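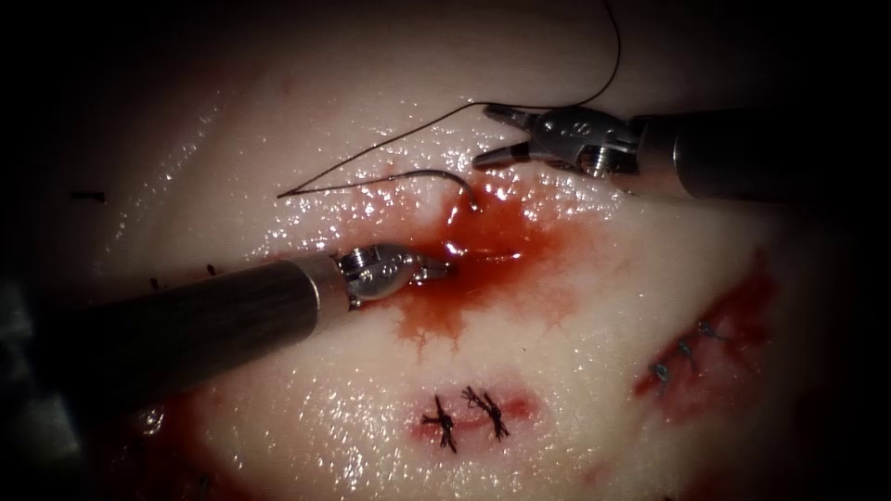
Is stitching skin really like sewing?

Grown-ups love to say that having stitches is "just like sewing a button on". Is it? We are suspicious of sentences with "just like" in them, so we checked this one bit by bit.

The needle

A sewing needle is straight. You push it in on one side of the cloth, turn the cloth over or reach underneath, and pull it out on the other. Try that with somebody's knee. There is no underneath to reach!

So the needle for a cut is usually curved, a bit like a slice of a circle. It goes in at one side of the cut, swings round under the gap and comes up on the other side. The person stitching stays on top the whole time. One point against the button.

The thread

Doctors call it a suture, and they use that word for the stitch too. Ask most people where the thread goes and they will say "through the eye of the needle". Sometimes it does. But very often a surgical needle has no eye at all, and the thread is fixed into its blunt end at the factory. A thread folded through an eye is twice as thick there, and it drags a wider hole behind it.

Some threads have to be taken out later. Others break down slowly inside the body and vanish without help. People say these "melt", but we don't like that word. Butter melts because it is warm. The thread comes apart because water and other things in the body break it into tiny pieces.

The fingers

You hold a sewing needle in your fingers. A surgical needle is small, curved and slippery, and fingers are fat and get in the way, so it is normally held in narrow metal jaws. A second pair can catch the point as it comes through. This is much harder than it sounds. When the Nudbridge junior club tried it with tweezers, a bent wire and a banana skin, one member needed 11 goes to make a single stitch, and the banana did not look well afterwards.

The blood

Cloth doesn't bleed. Bodies do, and even a small pool of blood can hide the very place where the needle ought to go. It may need to be wiped or sucked away before anyone can see properly.

You may have heard that stitches are what stop the bleeding. Partly true. Pulling the edges together does help, and pressing on a cut helps too. But your blood also does a job of its own by turning sticky and making a clot.

The mending

We think the button idea goes most wrong at this point. Thread holds a button on for as long as the thread lasts. A stitch only holds the edges still while the body grows new tissue between them. Once that is strong enough, the stitch can go and the skin stays shut — which no coat has ever managed.

Our verdict

Needle, thread, knots: a little like sewing. The rest: we are not convinced.

Something to try: cut a slit in a banana skin and, with a grown-up nearby, close it using a straight needle without lifting the skin up. Then ask the grown-up to bend a piece of thin wire into a curve and try with that. Don't practise on anything that is alive, and don't eat the banana.

From the Gitaldale Children's Science Pages, 3 October 2026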